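Pullside Boards > Home and Kitchen > Preserving

Thread: How long do you salt cabbage before packing?

oturora_gran
I've been making sauerkraut since I was tall enough to reach the crock, and my mother always had us salt the cabbage and leave it overnight with a plate on top. Now my daughter-in-law does hers in twenty minutes flat and says it comes out the same. I love her dearly, but I have my doubts! What do you all do?

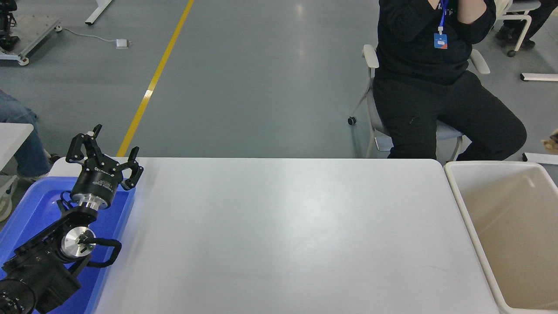
Koltia, March

Adding to my own post now that I'm at my sister's place. She sides with the overnight method, and she puts caraway in everything, so take that as you will. We have 6 heads to get through before supper.

Delia Buzatu
Posts: 2,254
Overnight for me too, dear. I tried the quick way last fall and I had to top up every jar with brine, which my Aunt Olteanu would have called cheating. The slow way gives you all the liquid you need, and you get an evening off in between – I never say no to that.

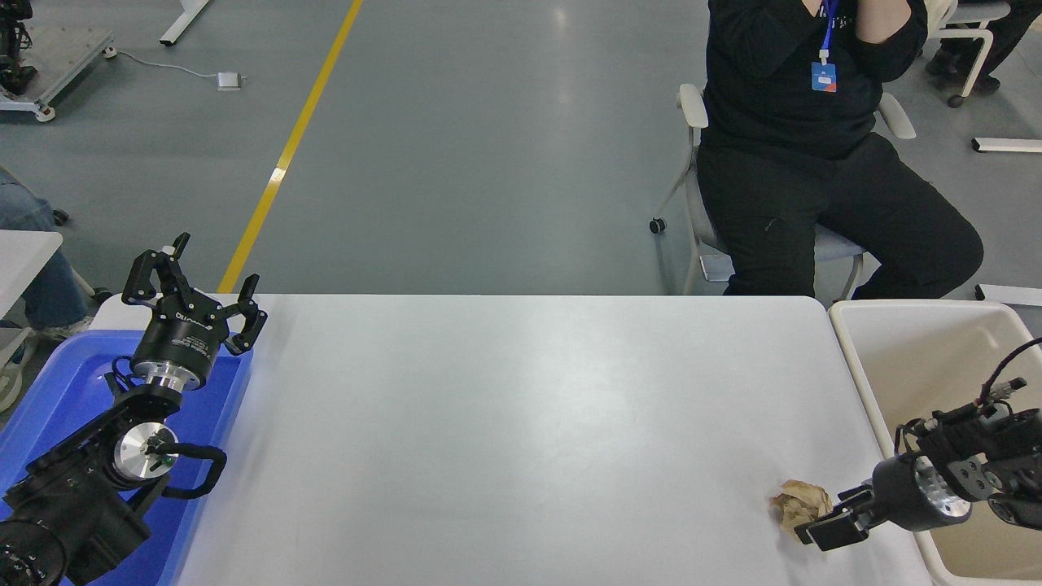

White table, blue tray on the left.

brinebucket
Posts: 786
I have to disagree with you both, friendly as I can. If you squeeze the cabbage hard with your hands, really lean into it, you'll have plenty of juice in half an hour. Leaving it overnight made mine limp. Fresh cabbage matters a lot more than waiting, in my opinion.

Delia Buzatu
Limp! I've never had limp kraut in my life, brinebucket. Are you slicing it very thin? I keep mine as thick as a shoelace, and then I pack it down with the end of a rolling pin, a handful at a time, 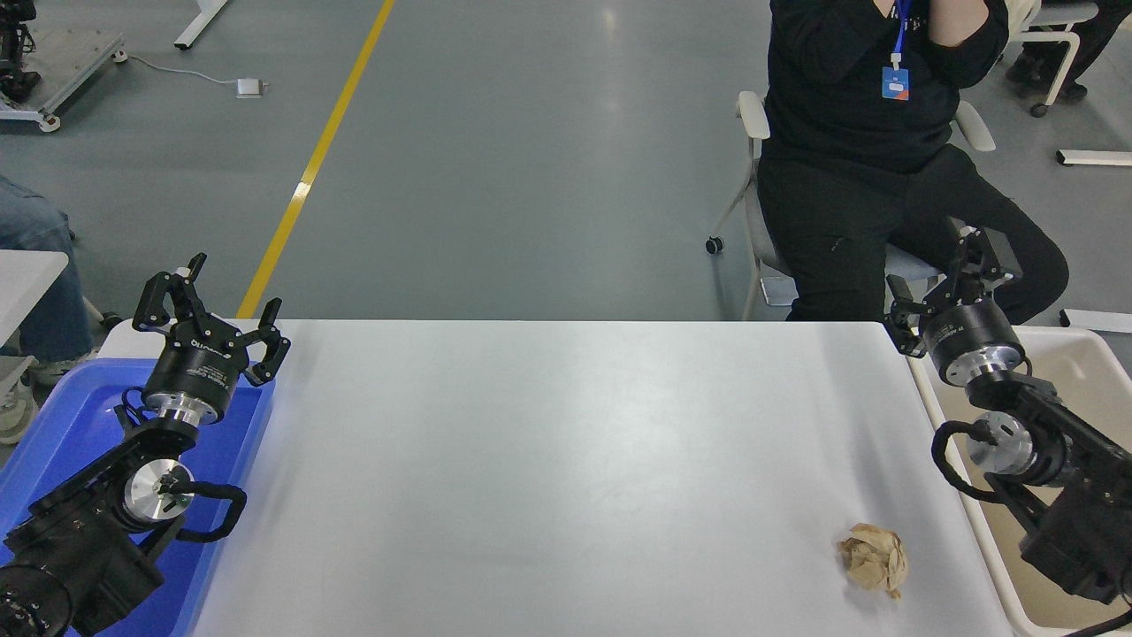
and I keep going until the juice comes up over the top. Then a whole leaf gets tucked over it, and the weight goes on that.

brinebucket
Posts: 787
Could be the slicing, I'll give you that. I use the finest setting on the mandoline. Still not waiting overnight though.

oturora_gran
Well, I may do half and half and let the family vote. My father-in-law is 86 and has strong feelings about cabbage. Does anyone rinse theirs before eating?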